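Jennylyn Calimlim
The tote bag thread I promised my sister in May, finally. Get comfortable, I have a lot of feelings about bags.

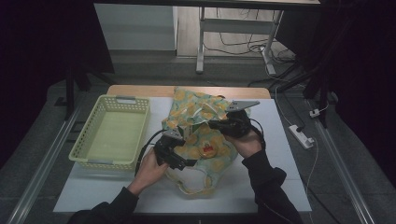
Some background first. We live in a two-bedroom place in Tunville with one coat closet, and for years that closet had a hook on the back of the door where every cloth bag we owned went to live. One on top of the other on top of the other, until the door wouldn't close.

I love cloth bags, I want that on the record. I have them from bookstores, from a dentist, from the Hatari bakery back when it was still on Abella Street. Benjie says I would come home from a funeral with a tote bag and he is probably right.

The trouble was never having them. The trouble was that I always grabbed the top one, so the same poor bag did every grocery run while the nice ones at the bottom got older and more wrinkled without ever going anywhere.

So one evening I took the whole lot off the hook and dumped it on the bed. I thought it would take me through one cup of tea. It took me through the tea, dinner, and a long phone call with Ariel, who wanted to know if I still had the blue one she lent me (I did, sorry Ariel, it's in the mail).

First sort: anything with a broken strap or a hole went in a pile by itself. I fixed 3 of them that same week with plain backstitch and thick thread, going over the spot where the strap meets the bag a couple of times. The rest of that pile became dust rags and I don't regret it.

Second sort: the stiff canvas ones and the soft thin ones. This is the part I wish I'd worked out years ago! They fold so differently. A canvas bag wants to be folded in flat thirds and stood up like a file folder. A thin one will flop over the minute you let go of it.

For the thin ones I do this. Lay it flat, smooth it with your palm from the bottom up to the opening, and tuck the straps down inside so they aren't flapping around. Fold one side in, then the other, then roll from the bottom. Tuck the end in if you're feeling fancy.

If it's really rumpled, give it a good shake first and pull on the corners. I used to get the iron out – what was I thinking – and now a shake and a firm hand is plenty for something that's going to have onions in it by tomorrow.

Then they go in a plastic basket, the kind with little holes all over the sides and a handle at each end. Mint green bag, green basket, I can't help it, I like things to go together. The holes are nice too because a bag that held wet lettuce can finish airing out.

A basket beats a drawer for us. I tried the drawer. Sławomir next door swears by his drawer, but he owns 2 bags and irons his dish towels, so I don't think we have the same life.

Fruit prints are my weakness, by the way. Fruit or flowers, and if I can't quite tell which one it is I like it even more. The cheerful ones go at the front of the basket now and the plain ones behind, and I've noticed I'm much happier walking to the store.

Someone asked about washing. Cold water, inside out, straps tied together in a loose knot so they don't wrap around everything else in the machine. Hang them by the bottom hem. I skip the dryer completely after what happened to my good canvas one from Revitz, which now fits a paperback and nothing else.

Someone else asked how I keep it from filling up again. The rule is that if the basket is full and a new bag comes in, one goes out, usually to my mother with a jar of something in it. She has started sending them back. With jars.

Anyway the closet door closes and there's an umbrella on the hook. Canvas shoppers are next, they're still in a heap on the chair, so send me your folding tricks if you have any.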